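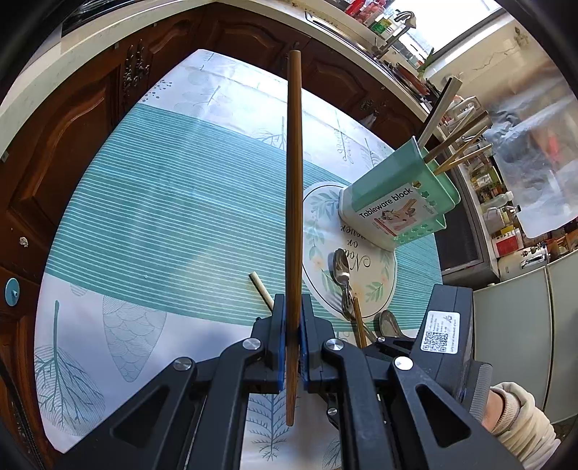
Kitchen Table Checklist: Utensil Sorting With Hand-Held Grippers
Kept by Gleice Furtado, Cornville. Updated in April after the long Sunday session.

I get asked all the time if a machine can put away the silverware yet, and my answer is still "some of it, on a good day." The checklist grew out of trying to find out. Go through it before you start, write in the comments, and please don't tick a line you haven't looked at (Pankaj, I love you, but I can tell).

BEFORE YOU TOUCH ANYTHING

1. Stove off and knobs checked by hand.
OK. We're working in real kitchens with the cooktop a few steps away, so this one stays first forever.

2. Floor clear between the table and the sink.
OK, after I moved a stool. Trilok Saxena walks backward when he's concentrating and I'd like him to keep his ankles.

3. Tablecloth flat, nothing sliding.
Needs attention. Glossy cloths are pretty (I'm a sucker for the ones with leaf prints and big teal stripes) but a chopstick will skate right across one if the fingers come down even slightly off. Smooth it out again between rounds.

4. Light from the window checked.
Needs attention. The shine on the cloth was strong near the window side. Metal spoons are the worst for this - half the bowl disappears in the glare and you end up guessing where the edge is. Pull a blind if there's one to pull, or wait until after 2 in the afternoon.

5. Knives, peelers and skewers out of the pile.
OK. Spoons, forks and chopsticks only until Kusum Sengar signs off on anything sharper. She hasn't, and I wouldn't either.

GRIPPERS

6. Finger pads seated, no lifting at the corners.
OK on both. Run a fingernail down each blue strip. If it catches, swap the strip and start over.

7. Pivot pins snug.
OK on the first. The second had a tiny bit of wobble, so I tightened it and wrote it in the book. Wobble you can barely feel turns into a chopstick pointing at the wall.

8. Fingers kept out of the linkage.
Comment: this is where people get pinched! The arms spread and close like scissors, and the open spaces in them look like a handy place to rest a thumb. They aren't. Hold it by the grip and nowhere else.

9. Sleeves pushed up.
Needs attention, and it's me as often as anyone. Big comfy cuffs bunch up right where your wrist needs to bend, and they'll drag a fork along with you. Roll them or change your shirt.

THE UTENSILS

10. Chopsticks picked up one at a time.
OK. Pinch it, bring it upright, narrow tip down, and hold still for a breath before moving over to the holder. Done by a person with a gripper it looks easy. Our Trovix arm got this far on its own 20 times out of 30, and I was thrilled, I really was, but the other tries included one that shot off the table like a dart. So, eye protection when the arm is running by itself. No exceptions for visitors.

11. Wooden pieces checked for splinters.
OK. Turn each one under the light. Anything rough goes in the trash, and don't "save it for kindling" in my drawer.

12. Spoons and forks not stacked.
Needs attention. A fork with a spoon lying over it is still a two-handed problem for us. People slide one off the other without a thought. The arm grabs both, drops one, and looks very pleased with itself.

13. Holder steady.
Comment: plastic holders are light and they tip when everything leans to one side. Spread the tall stuff out. I'd like to try a bit of putty under the base next time - Soledad Valcárcel has some.

WHEN YOU'RE DONE

14. Everything that was near anybody's hands gets washed.
OK. Yes, even the ones that never left the table.

15. Grippers wiped down and back in the case, jaws closed.
OK.

16. Would you leave the arm alone with this chore?
I wrote no again. It can be trusted with chopsticks if somebody's in the room, and I'd let it try spoons on a matte cloth. Forks, no. Ask me after we've swapped the pads.

Still open: item 3 (Kusum is looking for a plain cloth), item 12, and the putty.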